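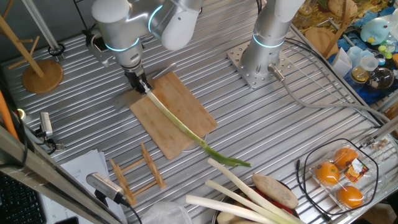
Gristard Kitchen Objects, Release 4

November 6, 2019
By the Pludier Catalogue Office

Summary

Gristard Kitchen Objects is a catalogue of written records on ordinary kitchen things and the small jobs done with them. The present release contains 968 records. It is intended for cataloguers, teachers of home economics and anyone who needs a settled vocabulary for household items. Each record gives a preferred name, accepted alternatives, a note on material and a short note on use. The catalogue is maintained by the Pludier Catalogue Office and hosted at Takitden.

Of the records in this release, 835 have been read by a second cataloguer. The remainder carry the status "provisional" and may be renamed without notice.

What is covered

The catalogue is limited to items that can be placed on a bench or table. Fixed appliances, sinks and cupboards are out of scope. Records are grouped under four headings: preparation, storage and hanging, serving, and produce.

Preparation covers cutting boards, knives, peelers and graters. Serving covers bowls, plates and mugs. Produce was added in this release at the request of users of the Trajkovski word list, who needed names for vegetables at each stage between the shop and the pot.

Files

records.txt holds the catalogue, one record per line, fields separated by tabs.
names.txt maps every accepted alternative to its preferred name.
changes.txt lists records added, merged or withdrawn after the September draft.
README is the present document.

Naming rules

1. The preferred name is the everyday word. "Cutting board" is preferred; "chopping board" is accepted and will be found by a search on either. The trade terms used by suppliers are entered only where no household word exists.

2. Material is recorded separately from the name. A wooden cutting board is entered as "cutting board", with "wood" in the material field. The species of timber is left blank unless it is marked on the item or known from a receipt. Staining, damp and knife marks are matters of condition and do not form part of the name.

3. Boards of different sizes used at the same bench receive separate records. The words "large" and "small" are to be avoided in the name field, and measurements, where taken, belong in the notes.

4. Long members of the onion family are a frequent source of disagreement. Leek, green onion, spring onion, scallion and shallot are applied differently from one region to another, and in some shops to the same bundle. Where the cataloguer has handled the vegetable and is certain, the specific name is used. In all other cases the record is entered under "allium, long", with pale and green portions noted in the description field.

5. A knife is recorded by its task if the task is plain from its shape (bread knife, paring knife). Otherwise "kitchen knife" is sufficient. A blade seen without its handle is entered as "knife, part seen" and is always provisional.
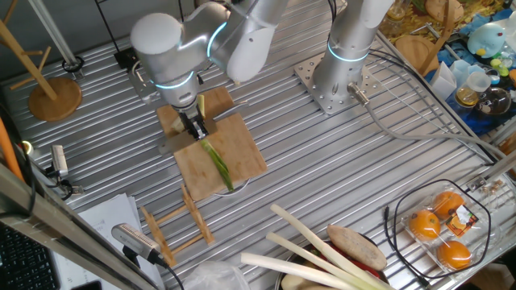

Records of activity

Some records describe a job as well as a thing. These are kept brief and are written in the present tense: "a long vegetable laid diagonally on a board", "a knife resting across a board". Cataloguers are asked to record the arrangement as found and to refrain from stating what was cut, washed or put away earlier. A record may name the next likely step only in the notes, and must say that it is likely.

Position is given relative to the board wherever there is one. A bowl partly under a board is entered as "bowl, under board". Its contents are left blank if they cannot be seen.

Storage and hanging

The storage group has been revised more heavily than any other. In earlier releases, mug trees, mug racks, cup stands and peg racks were four separate entries, although contributors used the terms freely for one kind of object. They are now a single record, "mug rack", with the others retained as accepted alternatives.

The record applies to any free-standing post with short pegs intended to hold mugs by the handle. The base may be round or square. Wall-mounted rails with hooks are excluded and are found under "hook rail".

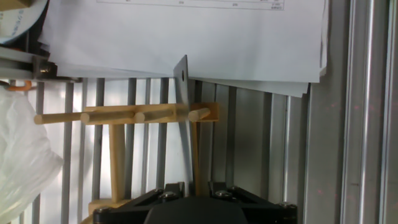 The peg count is not part of the definition. Contributors had asked for separate records by number of pegs, and the request was declined on the ground that pegs are often lost, and that racks are commonly viewed from one side only. Where the number matters to a user, it may be entered in the notes as "pegs visible". An empty rack is recorded in the same way as a full one.

Known limitations

Metal utensils are thinly covered, and a number of records read simply "utensil, metal, handle only". Coverage of plastic goods is also uneven. The produce group follows Australian usage in its preferred names, with Canadian terms entered as alternatives, and some of those alternatives have yet to be checked.

Notes on use were written by people accustomed to home kitchens. They should not be relied on as guidance for food safety or for commercial premises.

Corrections

Corrections are welcome and should quote the record number, the field concerned and the wording proposed. Replies may take up to 90 days. Accepted corrections are entered in changes.txt and credited to the contributing organisation unless it asks otherwise. Requests to withdraw a record are considered separately and should be addressed to the Pludier Catalogue Office at Takitden.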